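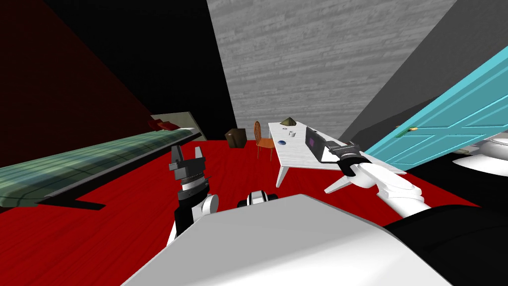
The question I've been stuck on since January is whether a policy trained only on level camera views can cope when the head is tilted. Our simulated rooms come out of a generator we call Nundville, and it made 616 of them for this test. The task is the same in each: reach toward a named object on the table and stop short of touching it. In the bedroom layout with the red floor, the tilt makes the bed, the table and the door all slope down toward the right, and the policy has to work out where the tabletop is before it can go near the laptop.

I ran two versions. Vimar saw level views only. Cowie had the same training, but with the camera rolled by up to 20 degrees at random. Both got 600 episodes of practice per object type, and I kept 140 rooms back for testing.

On level views they were close enough that I wouldn't pick one over the other. On tilted views Vimar kept reaching too low, and it got worse with small things like cups. Cowie lost a little accuracy and was otherwise fine.

Mohammed-Awal Essien thinks the low reaches come from the depth estimate and have little to do with the arm controller. I think he's right. I swapped in true depth from the simulator and most of the error went away.

Next I want to fix the tilt at one value per room and see if Cowie still holds up. Angus MacBrayne has the rendering queue until then, so it'll be slow.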